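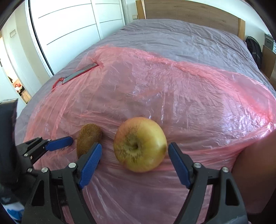
Hand-Held Grippers and the Packing Staff at Womham: Student Project Report

Sota Nagano
Submitted July 29, 2018
Supervisor: Takumi Kikuchi

4 comments 2 shares

1. Background

Womham packs mixed fruit for offices and small shops. Until last September all of the fruit was placed in its boxes by hand. The firm then began preparing for a robotic packing line, to be supplied by Prurkeo, and asked its packing staff to record examples of how fruit should be picked up and put down. The recordings are made with a hand-held gripper, which a person closes and opens in place of the fingers. No robot arm is needed at this stage, and the work may be done at any suitable surface, including in a bedroom on a bed covered with a plastic sheet.

This report considers what the change has meant for the people who carry it out. It does not assess the packing line itself, which had not been installed when the project ended.

2. Method

The author spent 2 weeks with the packing team and spoke with 4 members of staff, each interviewed once at the start and once at the end. The shift records and the log of accepted recordings were also made available. The log held 129 entries at the time of writing, against a target of 1,000 set by the firm.

3. The work

An apple is a simple object for a hand and a less simple one for a gripper. The jaws have to be opened wide enough to pass on either side of the fruit, and the ribbed pads at their tips must meet it evenly. With a second fruit close by, such as a kiwi, the person must also choose an approach that leaves the neighbour undisturbed. Staff reported that they had never before needed to think about this choice.

Thin plastic sheeting was mentioned in every interview. It creases under the fruit and may move with it, and two of those interviewed said that they smoothed it after each attempt. The written instructions, prepared by Prurkeo, do not say whether this is required. They also give no guidance on other items left on the sheet, for example a knife. The author recommends that both points be settled in the next version.

4. Effects on staff

4.1 Skill. Experienced packers were at first slower with the gripper than newer colleagues. One explained that her hands "kept wanting to do it the old way". The difference had narrowed by the second interview.

4.2 Place and hours. Recording at home was welcomed by those with a long journey to work. It was less welcome to those with little room. Time spent preparing and clearing the surface is not paid at present, and the shift records do not show it.

4.3 Outlook. All those interviewed asked what would become of their posts once the line was running. The firm has stated that packers will move to checking and loading. Nothing had been put in writing, and staff regarded this as the most serious gap.

5. Recommendations

(a) Preparation time should be entered in the shift records and paid.
(b) Recording at home should remain a matter of choice.
(c) The duties of the checking and loading posts should be set out in writing before the line is delivered.
(d) Packers should be invited to comment on the instructions before each new version is issued.

A copy of this report has been given to the packing team at Womham.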